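Home | News | What's On | Join Us | Contact

PRESS RELEASE
21 Feb 2025

Pleliddale gets its choir back, and we want you in it

I'm Effie Sutherland, and I've been badgering people in Pleliddale to sing with me since December. I'm very pleased to say it has worked! The Pladotness Community Choir opens its doors next month in the old Iltel building on Mill Lane, and anybody over sixteen can walk in and have a go.

Some of you will remember the last choir, which packed up when the chapel roof went. I sang alto in it (badly at first, then a bit less badly) and I've missed it ever since. So when Iltel offered us their downstairs hall for evening practice, I said yes before they'd finished the sentence. It has a decent piano, a kettle and a proper car park, and the sound in there is lovely once the heating stops rattling.

We put a short survey through doors over the winter and 214 of you sent it back, with 147 saying you'd come along to at least one practice. I was hoping for enough to fill a minibus, so you can imagine my face. 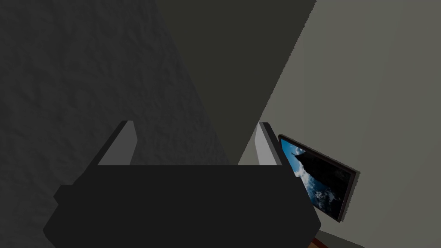
Do I need to be able to read music?

Most of our singers can't, so we teach every part by ear, a line at a time, and hand out the words on paper. There are recordings to take home as well, if you like to practise in the car.

Our musical director is Marcelino Soler, who has taught singing in the valley for years and is much more patient than I am. He has picked a first programme of folk songs, a couple of old film numbers and one piece in Welsh that he promises we'll all love by the summer. "I would like to hear people who think they can't sing," Marcelino told me. "They are usually wrong, and they listen well."

Practices run for two hours with a tea break in the middle -- biscuits provided, cake very welcome. The first 2 sessions are free, and after that it's pay what you can. We raised £763 at the winter fair, which has gone on song sheets, piano tuning and a ramp for the side door.

We're planning a summer concert in the Takeda Gardens, with room for up to 147 on the lawn. Come and stand at the back if you're nervous. I did that for a whole year!

To put your name down, or to borrow me for an interview, leave a message for Effie Sutherland at the Iltel front desk. Basses, we are especially short of you.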